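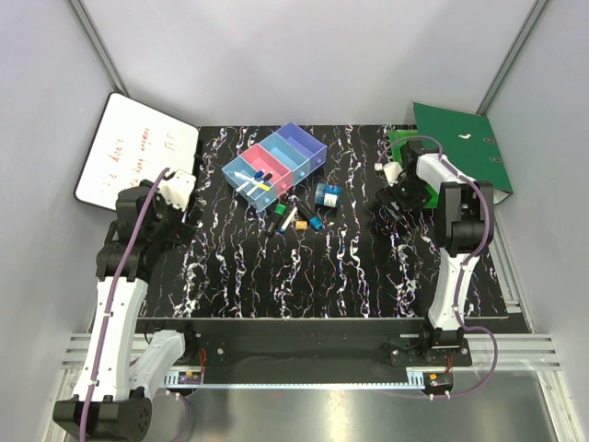 Cuidar dos tampos escuros: o que aprendemos desde junho

Quinta-feira, 17 de agosto de 2023

Caros leitores do boletim de Lalmont,

Muitas pessoas nos escreveram com a mesma pergunta: como se limpa uma mesa preta com desenho de mármore sem ela ficar cheia de manchas? Vou responder com calma, e peço desculpa se o meu português ainda tropeça em algum lugar.

Primeiro, o pó. Numa superfície clara ele quase não se nota, mas no preto aparece logo de manhã, quando a luz entra de lado. Eu passo um pano de microfibra seco antes de qualquer produto. Se o pano já vem húmido, o pó transforma-se numa pasta fina e deixa riscos em forma de arco.

Depois, a água. A da nossa zona tem muito calcário, e por isso as gotas secam com um anel branco. Uso água destilada com 2 gotas de sabão neutro por litro, e seco imediatamente com um segundo pano. O vinagre eu não recomendo. Em pedra verdadeira ele ataca o polimento, e muitos de nós não sabemos com certeza se o tampo é pedra ou imitação. 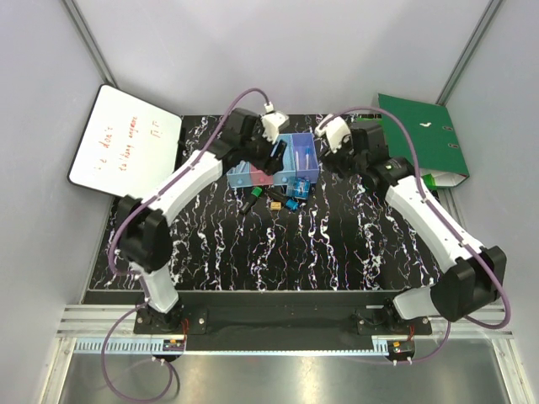

Tampo preto com veios brancos e violeta.

Para as marcas de dedos, a loja Ondieki vende um líquido chamado Plonum. A garrafa custa quase 12 euros e dura bastante tempo, mas o cheiro é forte e convém abrir a janela. Deixa-se atuar 45 segundos, não mais, e limpa-se sempre na mesma direção. Na primeira vez eu esqueci-me do relógio e fiquei com uma sombra baça que demorou duas semanas a sair.

Quem tiver um tampo com cera antiga deve tirar a cera antes. A oficina de Luststead faz este trabalho por encomenda, e também empresta amostras de acabamento mate e brilhante para se comparar em casa.

No próximo número escrevo sobre as juntas e os cantos. As perguntas podem ser deixadas na caixa postal 2398, de preferência com a medida do tampo.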